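Keeping the gripper in good shape for bag changes

If your household robot does the wastebaskets, as ours does at Balulwood, you'll know that the liner is the job that shows up every bit of neglect in the hand. Thin plastic is slippery stuff, and a gripper that manages a sponge perfectly well may let a bag slide away if the tips have a film of dust or cooking grease on them.

I stop the arm, switch off at the wall, and wipe between the fingers with a barely damp cotton cloth — no sprays, please, they creep into the joints. Then I go over the screws with a hex key that fits snugly. You're only feeling for one that has worked itself slack, so don't lean on it! 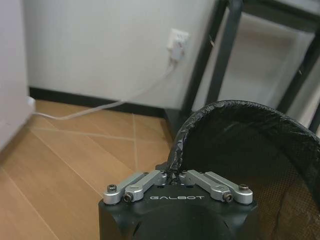
Fingers closed on the liner at the rim of the basket.

Ottar Åberg, who taught me most of this, likes to test afterward with a fresh bag folded well over the rim, and I've come to do the same. Have the arm pinch a single fold and lift gently. If it slips, clean the tips again before you go changing the grip force. Mine sat at 29 percent all through August and never needed touching.

Keep cables back against the baseboard while you work, and write the date of each cleaning on a bit of tape inside the cupboard door.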